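Brinby gripper comparison: progress to the end of February

Work on the lounge tasks is on schedule, a sentence we have not been able to write before. Both multi-fingered hands, the Clegg and the Grireo, have now done 100 attempts each at lifting crumpled paper out of a lined bin. The Grireo managed 91 and the Clegg 84. Most of the Clegg's failures came up holding a generous pinch of bin liner.

The bottle task uses the same corner, with the bottle on the round table between the armchairs. Clear plastic on a white top remains the head camera's least favourite thing, although the red cap gives it something to aim at.
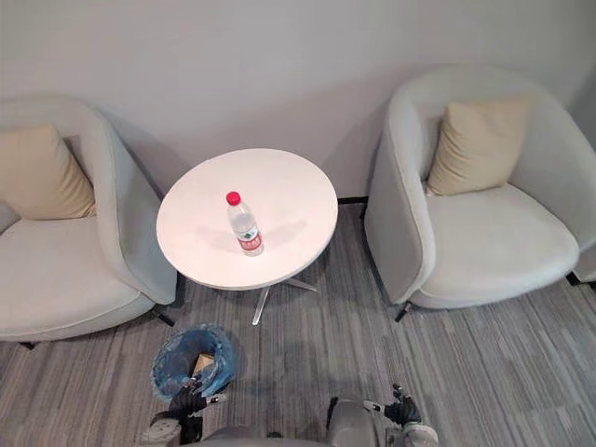
Spending and next steps

We are 2 per cent under budget, mainly because Borbridge has yet to invoice us for the wrist adaptors. We have not reminded them. Bottle trials start on Tuesday, and we would like to keep both hands on loan until they finish.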